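The case against the January gadget sale

2 min read

Stallow's winter sale flyer landed on Wednesday, January 14, 2026, promising that one clever purchase would sort out our mornings. I have my doubts.

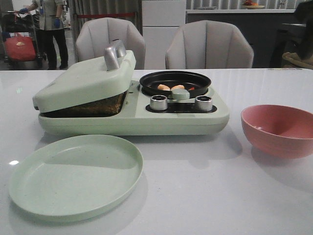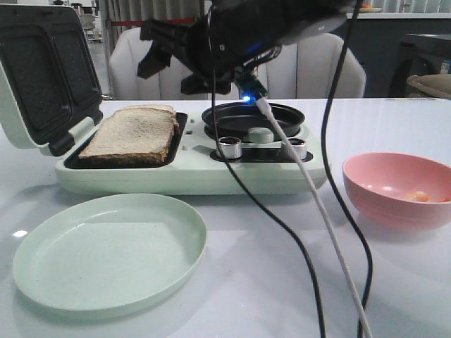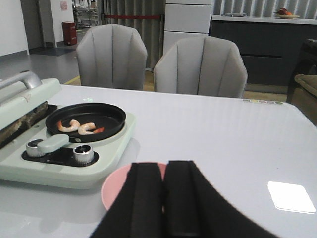
Household budgeting advice has a habit of treating every purchase as a saving in disguise. Engelbrecht, the money newsletter half my street seems to read, reckons a family that stops buying breakfast out will be 703 pounds better off by next winter. Maybe. That sum assumes you went out for breakfast all the time, and that you'll never go again. A mint green breakfast machine with a grill under one lid and a pan beside it does look handy, I'll give it that, but toast was never what emptied my account.

Rent did that, and the bus. The Gisville pass went up again this month and now costs me 148 pounds, and I've yet to see a flyer offering to fix it. Saltoleck's budgeting app did suggest I "review my transport habits". I reviewed them. I still have to get to work.

If you have almost 200 pounds spare this January, leave it where it is until the gas bill comes.

14 shares
2 comments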